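6th July
Cutlery sort, Canik policy, second round

Rajitha's summary from last night says "Canik sorts forks from spoons, generalizes to unseen colors." I don't think we can say either half of that yet. Writing down why before the slides get made.

Setup unchanged since May. Two arms on the black rail, two clear boxes side by side on the wood table, mixed plastic forks and spoons between the arms and the boxes. Forks go in the left box, spoons in the right. Policy trained on the teleop demos, no separate detector, head view plus wrist views. Kivi is the baseline (detect, crop, scripted grasp), same table, same boxes.

Headline number is 43 episodes with no piece in the wrong box. That sounds great and I believe the count, I went through the logs myself. What I don't believe is that it measures sorting.

Problem one is order. In the demos Ilse and Rajitha both cleared spoons first, because spoons are easier to get out of a mixed heap. The policy copied this. So by the middle of an episode there is a pile of spoons in the right box and only forks on the wood, and from that point on a policy that knows nothing about tines can't make a mistake. It just has to keep lifting whatever is left and drop it on the left. Every fork placed in that state is counted as a correct classification. I wouldn't count any of them.

Problem two is which arm does what. Left arm takes forks, right arm takes spoons, always, in the demos and in the rollouts. If the heap is laid out so the forks sit nearer the left arm, "nearest arm to nearest box" gets the same score. Layouts are supposed to be random but they are random by hand, and I know what my own hand does when I'm tossing forks down for the twentieth time.

Problem three is color. The unseen colors claim rests on the tan fork and the pale yellow spoon. Both are pale and not very far from white. Under our lights the difference is smaller than the difference between two white ones with a highlight on one of them. I wouldn't write "color generalization" over that in a notebook, never mind a paper. The see-through fork is a better test and we hardly looked at it separately.

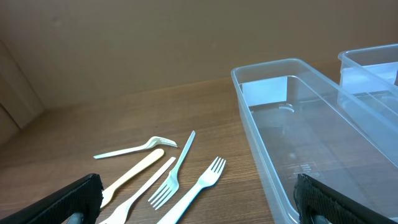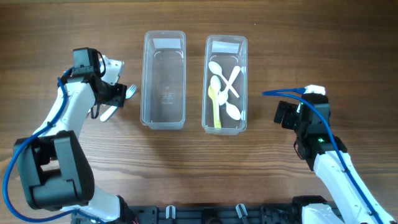
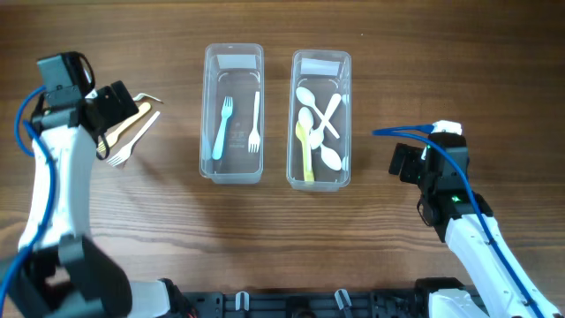 What I ran today to check. Reversed start: spoons on the table, forks already in the left box, so the leftover rule should now push toward the right. Then a single-item start, one piece alone on the wood, both boxes empty, side of the table decided by coin flip and not by me.

Reversed start: fine. It did the spoons with the right arm and put them in the right box. This is weaker evidence than it sounds, since "match what's missing" would do the same thing.

Single-item start, 14 runs. Four went to the wrong box, all of them forks placed on the right side of the table, all picked by the right arm. Not one spoon went wrong. So with the context stripped out, the thing has a spoon bias on the right and position is doing a good part of the work. I told Rajitha and his answer was that single items are out of distribution, no demo ever starts that way. True. It is also what I'd expect someone to say about any test that breaks it.

Ilse thinks there is a real shape signal in there and the position cue only wins when the wrist view is bad. She may be right. The wrong forks were mostly lying with the tines pointed away from the right arm, so what the gripper camera had was a handle, and a fork handle and a spoon handle from this set look the same to me too. I didn't write down the orientation for the first few runs, which was stupid, so I can't test her idea on this data.

About the Kivi comparison. Kivi loses mainly on grasping and hardly at all on telling forks from spoons. It fumbles flat pieces, especially when one handle lies over another. Calling the gap "better semantic sorting" is wrong. If we give Kivi credit for the label when it drops the piece, the gap closes to almost nothing. That table should have two columns, identity and grasp, and at present it has one.

Also the scoring. The Kavlow script checks the final state only. A fork that goes into the left box after being carried over the right one and back counts the same as a clean place. I saw this happen and it looked like hesitation, or possibly the two arms' chunks disagreeing. No idea how often. The script doesn't log it.

Small things:
Wrist cable on the left arm rubs at the elbow when it reaches far left. Reroute before it goes.
Glare on the box walls changes when the overhead light is switched. Keep it on for all runs from now on, note it if not.
Two episodes in the old folder are duplicates under different names. Removed, count above is after removal.

To do, in this order:
1. Mixed single-item set, 7 pieces, each on both sides of the table, tines or bowl toward and away. Orientation logged for every one.
2. Swap the boxes' roles by giving it a fork in the right box at start. If it copies the contents it is reading context. If it ignores them we learn something better.
3. One strong color. Red, blue, anything that isn't a shade of off-white.
4. Rescore Kivi with identity and grasp split.
5. New demos with the order shuffled, forks first in half. Ilse has offered, and she should do all of them so we aren't mixing operators again.

Until 1 and 2 are done, please nobody send the 43 to Ernness. They'll quote it, and then we have to live with it. The sentence I can sign is: places forks left and spoons right when started from a mixed heap like the ones in training.

Rajitha disagrees with problem two and is going to write his side under this entry. Logs are in the shared folder under today's run, single-item ones have their own subfolder.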